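Chapter 6
Raising Money for a Hardware Company

A company that makes a physical product needs cash long before it has sales. Parts must be ordered, molds cut and test units built. This chapter looks at where that money comes from and what the founders give up to get it.
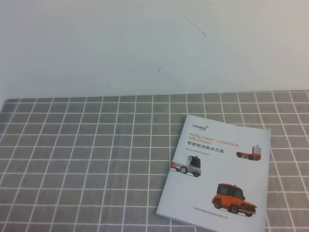
Early investors usually see a company on paper first. Kobori, a maker of powered carts for plant nurseries, went to its first meetings with one working cart and a short printed summary. A single glossy brochure on a table says little about unit cost, and Kazue Arai, who ran the company's finances, learned to bring the parts list as well – all 496 lines of it.

The parts list changed the talks. Brandarstead, a small fund, agreed to pay for a first run of 28 carts. In return it took preferred shares and a seat on the board.

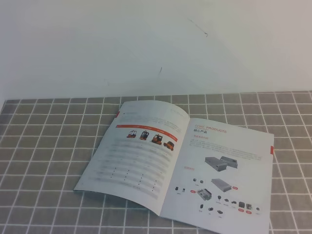 Figure 6.2 Tabletop with gray grid-patterned cloth.

The second round was harder. Kobori wanted to build 200 carts a year, and its supplier, Gurkia, asked for half the price of the motors up front. Hicham Erraji, the head of production, put the shortfall at 610 thousand dollars.
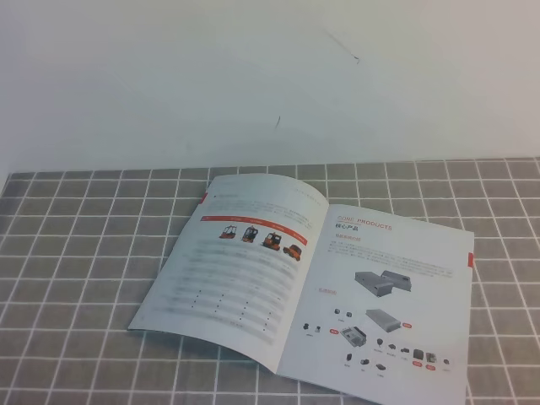

Kobori could sell more shares, borrow against signed orders, or ask customers for deposits. Each choice shifts risk to a different party. Section 6.1 covers share sales and explains how a new round reduces the founders' part of the company.

Key terms: seed round, preferred shares, dilution, working capital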